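Packing Bench Notes: Boxes in Shallow Trays

From May, small black boxes sent out by Drelham go into the shallow tray before they reach the outer carton. The tray has to be lying flat on the table when the box is set down. If one side of the box rides on the rim, lift it straight up and start again; pushing it down scuffs the tape and can lift a corner of the label.

Tape goes on in 3 passes, with the ends on the underside. Keep the label on the front edge, clear of the overlap. Trays are stacked no more than 8 high on the Rakik shelf, and the upper limit for a filled tray remains 600 grams.
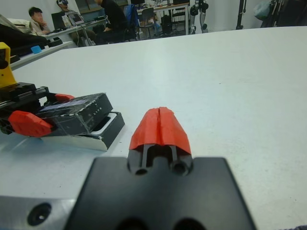

Boxes with worn tape may still be used for internal transfers to Drestent. Anything going to Başaran gets fresh tape and a new label. The next delivery of trays is 80 pieces, same size as the current stock.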